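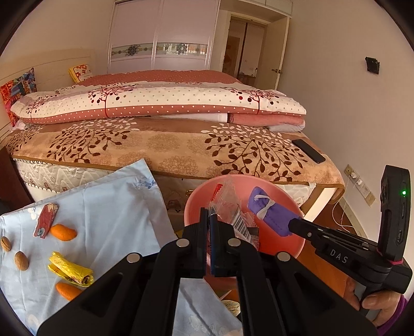

Magdalini Liapis wrote to us in March that she had cleared her bedroom surfaces four times in one month and that each time the same small things came back: wrappers, nuts, a comb, a mask. Her letter is a fair statement of the problem Witano works on.

About Witano

Witano is a household sorting service and a publisher of written tidying procedures. We deal with small loose items in bedrooms and other rooms where people sleep, snack, charge phones and empty their pockets. We do not sell furniture and we do not remodel.

How we work

A standard visit takes 2 hours and covers one room. The unit of work is the open bowl. A bowl is placed on or next to the surface being cleared, and personal items go into it first: folded masks, combs, small packets. Food is kept apart on a cloth. Unwrapped items such as nuts and dried fruit are moved to a lidded jar before the cloth is lifted. Wrapped snacks go back to the kitchen. Empty wrappers are thrown out at the end of the pass, after they have been checked.

Bedding is handled second. Comforters are folded to the width of the mattress and stacked at one end, with the heaviest layer at the bottom. Pillows stay at the headboard. Phones are moved off the blanket before any folding starts — most of the cracked screens reported to us came from this step.

Wardrobes are quoted separately. Sliding doors allow access to one half at a time, so the procedure is longer and is booked as a second visit.

Procedures

Our procedure library has 43 sheets. The Casine series covers bedrooms, and the Mavromatis series covers entryways and shared closets. Each sheet is limited to 15 steps. Sheets are revised when a step is skipped repeatedly in practice, and the revision number is printed at the bottom left.

Training

New sorters complete 20 supervised rooms before working alone. Training is run by Tshepo Adams, who also maintains the Casine sheets. Corrections to any sheet can be sent to him through the contact form — please include the sheet title and the revision number.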